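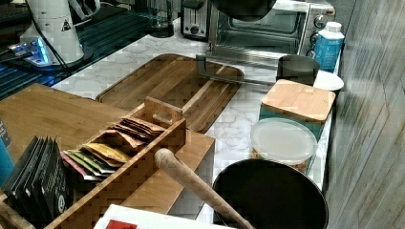
Counter full of appliances - what do you keep out and what do you put away?

Posted in Kitchens and Pantries

stela_cozma
Hi everyone, long-time reader, not much of a poster. We moved into this apartment in January and I have been fighting with the kitchen counter ever since. It's one long run of white marble-pattern countertop with the cooktop at one end and a gray wood-grain panel at the other, and everything we own seems to want to live on it. Toaster, toaster oven, coffee things, canisters, the bamboo tray, the big black pot. I cook most nights and my husband bakes, so these things do get used, every one of them, but I'm down to rolling out dough on the dining table and I'm getting tired of wiping flour out of the chair cushions.

The cabinets are not huge. I have two lowers and a skinny one next to the fridge that is mostly baking sheets standing on edge. I don't want to buy a cart (no floor space, I've measured more than once and it doesn't get any bigger). What would you put away first? And do I really need a toaster AND a toaster oven? My husband says yes, very firmly.

Thank you in advance, I know this has been asked in one way or another a hundred times.

frøydis_t
Welcome, Stela! It has been asked before but everybody's counter is different, so don't worry about that one bit.

Toaster goes, toaster oven stays. I did this four years ago and I haven't missed the toaster once. The oven does toast, it does leftovers, it does a small tray of roast vegetables when you can't face heating up the whole big oven for two carrots. You get the whole footprint of the toaster back, and the crumbs are all in one place, and if you have the kind with a pull-out tray you can just carry it over to the trash and be done.

Vilgot M
I'm with the husband here, sorry Frøydis. A toaster oven makes acceptable toast if you stand there and watch it. A toaster makes good toast while you're looking for your other shoe. We have three kids getting out the door in the morning and I would sooner give up the table than the toaster. If the counter has to lose something, it should be something that gets used once a week, and in most houses the toaster gets used before anyone has their eyes open.

Stela, how often does that big pot come out? Pots are the first thing I'd move. They don't have a cord, they don't mind being in the dark, and a large one eats up the front edge of the counter, which is the part you need for working.

frøydis_t
Vilgot, you and I had this same argument in the small kitchens thread and I see neither of us has budged an inch :)

stela_cozma
Ha, I can tell I've walked into something! The pot comes out every two or three days, soup mostly. It ends up at the front corner after I dry it and then I just leave it, because the lower cabinet where it fits is the one where I have to kneel down and take two other things out first. So that's laziness, I'll admit to it.

Ingegerd S.
Oh, I wouldn't call it laziness at all, dear. If a thing is hard to put away it doesn't get put away, and I've been keeping house long enough to have stopped feeling bad about it. What helped in my kitchen was to give the pot a better cabinet and let something I hardly ever use have the awkward one. I had my fondue set at waist height for eleven years. Eleven years! And we had fondue perhaps twice. Now the fondue set is down at the back where you need a flashlight, and the soup pot slides in and out like a drawer.

So before you decide about the toaster I'd open both of your lower cabinets and look at what's in the front row. I would bet you a cup of coffee that there's something in there you haven't touched since you unpacked it.

zlata_n
Ingegerd is right about the cabinets, but I want to talk about trays, since you mentioned a bamboo one and I'm a bit of a tray person. A tray on a counter can be the best thing you own or it can be the worst. If it lies flat and empty, or with one spoon on it, it's taking up a cutting board's worth of room and giving you nothing back. If you push it against the wall and stand your canister and your mugs on it, then it's a little parking lot - you lift the whole lot in one go to wipe underneath, and it looks like you meant it.

I have mine in the corner with the tea, the sugar and a small bowl for spoons. When people come over, the tray goes to the table just as it is. I've had a Lerau one for years and it's held up fine, apart from one dark ring that was my own fault for putting a wet saucepan lid on it.

stela_cozma
Zlata, you've caught me! Mine does sit out in the middle, on the diagonal, usually with whatever utensil I was last using lying across the corner and hanging over toward the mug. It's more or less a spoon rest the size of a newspaper. I love the parking lot idea. I have a square teal canister with a bamboo lid that would look so nice on it, and the black mug could go there too.

Would you put the clear round container on it as well? It has one of those frosted lids and it's where the last of the brown sugar lives until one of us remembers to buy more.

zlata_n
I would move the brown sugar to the cabinet with the rest of the baking things, if you can bear to. Tray space is precious, so keep it for what you reach for with your eyes half closed. But it's your tray and your sugar!

Vilgot M
One thing to watch with bamboo is putting it close to the cooktop. Heat dries it out and the joints can open up. Oil it now and then, and wipe it and stand it on its edge to dry. Don't soak it. I ruined one in the sink overnight and my wife still brings it up.

markar_kitchenfan
Jumping in with an unpopular opinion: leave it all out. I lived for years with a bare counter because I thought that's what a grown-up kitchen looked like, and I never cooked. It was too much work to get everything out and then put it all back. When we moved I let the appliances stay where they landed and now I bake bread every week. A busy counter is a sign of a kitchen somebody is using. The magazines can keep their one lemon in a bowl.

I'd wipe down more often and stop worrying about it.

frøydis_t
I have a lot of sympathy for that, but Stela is rolling dough on the dining table! There has to be some middle ground between one lemon in a bowl and picking flour out of the upholstery.

markar_kitchenfan
Fair point about the upholstery. I'll give you the pot, then. But the toaster oven stays, the toaster stays, and the carafe stays, because glass gets broken in cabinets. Ask me how many I've gone through.

Ingegerd S.
How many have you gone through?

markar_kitchenfan
Four. One of them was a Rønning that had been a wedding present, and I still haven't told the aunt who gave it to us. So please, if she's on here, it's in the dishwasher.

Irkeo86
Can I suggest measuring? I know it sounds fussy, but I did ours with a tape and some masking tape before buying anything, and it changed my mind about nearly all of it. Our counter is 732 mm deep in the corner and much less everywhere else (odd old building, the wall isn't straight), and I had been putting the deepest appliance in the shallowest spot because that's where the outlet was. Once I swapped them around I had a working area again without getting rid of a single thing.

Mark out the piece you need for dough with the masking tape. That's the no-parking zone. Then see what fits in what's left over, and anything that doesn't fit has to go in a cabinet. It takes the emotion out of it. My partner and I didn't argue at all, and we can argue about a tea towel.

Also think about cords. A cord lying across the work surface is what makes a counter feel crowded to me, more than the appliance does. We used those little stick-on clips along the back edge, the pack had 18 in it and I'm still finding places for the last few.

stela_cozma
Oh, the cord! There's a black one up by the cooktop end that loops down across the surface and I move it out of the way every single evening without thinking. I'm going to try the clips. And the masking tape tonight, if I can find it, it may be in one of the boxes we're still pretending we don't have.

Ingegerd S.
While you're up at that end, keep the cord well back from the cooktop. My sister-in-law melted one that way, on a burner she was sure was off, and the smell stayed in the curtains until spring.

zlata_n
And anything in a plastic bottle, please! Mine all go down at the opposite end from the heat. I keep my dish soap refill by the side panel and it's been happy there.

stela_cozma
I do have that part right, at least. The light blue bottle with the white cap lives right up against the gray panel, past the toaster oven, about as far from the cooktop as you can get. It's only there because it rolled out from under the sink one too many times, but I'll take the credit.

Vilgot M
Take it! Just leave a gap between it and the oven. Those get hot on the sides when they've been going a while, and the panel will thank you for some breathing room too. The booklet should tell you how much clearance yours needs.

stela_cozma
Update, 14th November. I did the tape (it was in the box marked BATHROOM, of course). I gave myself a stretch in front of the toaster oven, which turned out to be bigger than I'd dared to hope once the tray was pushed back. The canister and the mug are parked on it and the white bowl is in beside them for spoons, thank you Zlata.

Ingegerd, I owe you a coffee or you owe me one, I can't work out which way the bet went. The front row of my good cabinet was a waffle iron, a salad spinner with no lid, and a jigsaw puzzle. The pot is in there now. The puzzle has gone to the living room where I suppose it belonged.

The toaster is still out. I put it away for two days as a test and my husband didn't complain, he just stood in front of the space looking sad with a slice of bread in his hand, so it came back.

Vilgot M
Please tell your husband there's a seat for him at our house any morning he likes.

frøydis_t
I'm outnumbered, but I'm not convinced. Give it until spring, Stela. And how was the dough?

stela_cozma
Cinnamon buns, rolled out on the counter, not a speck on the chairs! There's some flour in the gap beside the cooktop now, so if anyone has a trick for getting it out of there I'd love to hear it.

Ingegerd S.
An old soft toothbrush, dry, and when everything is switched off and cold. Then the vacuum with the narrow end. Don't wet it first or you'll have paste in there, and I speak from experience.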